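Mantel clock

A mantel clock, also called a shelf clock, is a small house clock made to stand on the shelf above a fireplace or on any flat piece of furniture. It needs no wall fixing and has no long case. Most are driven by a coiled spring, though some older types use falling weights inside a tall wooden case. Later models run on a battery.

Construction

The case may be wood, brass, marble, slate or porcelain. The movement sits behind the dial and is held by two brass plates joined by pillars. A going train drives the hands. A second train, if fitted, drives the strike. Clocks with chimes have a third.

Timekeeping is controlled by a short pendulum or by a balance wheel. A pendulum model must stand level, and its beat has to be set again after every move. A balance wheel model tolerates a slight tilt.

Winding

Eight-day movements are normally wound once a week. Each train has its own winding square, reached through a hole in the dial. The key should fit without play, as a loose key rounds off the square.

Makers

Factory production lowered prices and brought the type into ordinary homes. Among smaller makers, Taltier sold round-top striking clocks in oak cases. Its last catalog listed 11 models. Moltix supplied bare movements to case makers and stamped a serial number on the back plate. The highest number recorded is 2,865. Diveck made only battery clocks.

Care and storage

Oil in the pivots thickens with age and should be replaced during a full cleaning. Adding fresh oil to a dirty movement speeds up wear. Before transport, the pendulum is taken off and wrapped separately. Small parts removed from a movement are kept in shallow trays or lidded boxes, sorted by train.

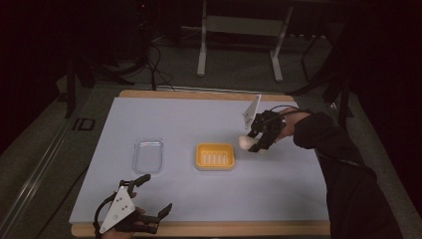 Collecting

Value depends on the condition of the case, the dial and the original movement. A replaced movement lowers the price, even when it is of good quality. Repainted dials are common and are usually noted in sale listings. Paper labels inside the back door help with dating and should be left in place.

See also

Bracket clock
Carriage clock
Striking clock

This page was last edited on Nov 19, 2018.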